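Subject: Re: [teatable] Tea bags out of their packets, and what to keep them in
From: Azadeh Asadi

Jeanie Rankin wrote:
> Hello all, a quick one before Friday. I've been given 200 of those
> pyramid bags, the mesh sort with the string and tag, and no tin to
> put them in. Does anybody keep theirs loose in something see-through?
> My sister says they go stale if you so much as look at them. Also,
> what do you do about the strings? Mine have knitted themselves
> together and I lost a tag in my cup this morning.
> Jeanie

Dear Jeanie,

What a lovely thing to be given, and what a nuisance to store! I've gone round and round on this over the years, and I had a tin for a long while, a very handsome one, but I could never see how many were left and was forever running out on a Sunday evening with the shops shut.

These days I keep a small heap in a clear acrylic box on the table and the rest sealed up in the cupboard, well away from the cooker. I wouldn't put all 200 out at once, because your sister does have a point about light and air, but a handful that you'll drink in a few days comes to no harm that I've ever been able to taste. And they do look so nice, with the big dark curly leaves showing through the mesh.
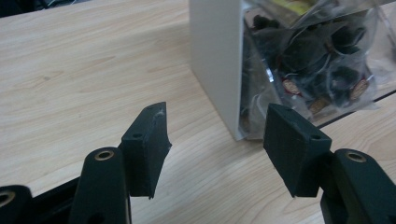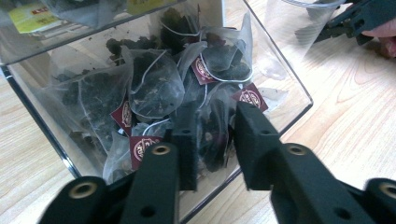

The table, and in the second one the tea bags in their box, maroon tags and all.

As you'll gather from the second, I haven't solved the strings either — they loop over everything. Ah-rin Seol once told me to wind each one round its bag and tuck the tag under a corner, and I did 40 of them that way one wet afternoon in December and felt very pleased with myself. They were all undone by the weekend. What does help is lifting a bag out by the mesh and leaving the tag to follow, and not rummaging. For the tag in the cup, I give the string one turn round the handle before I pour, and I've not had to fish one out since.

If you'd like a box, look for one wide enough to get your whole hand in. My first was tall and narrow, and the bottom layer may as well have been down a well. Wipe it out with a barely damp cloth between fillings and dry it properly, as the dust from the leaves does cling to the sides.

I'll bring a spare on Friday if I can find where I put it, and you can see whether the size suits you.

Warmest wishes to you and your sister,
Azadeh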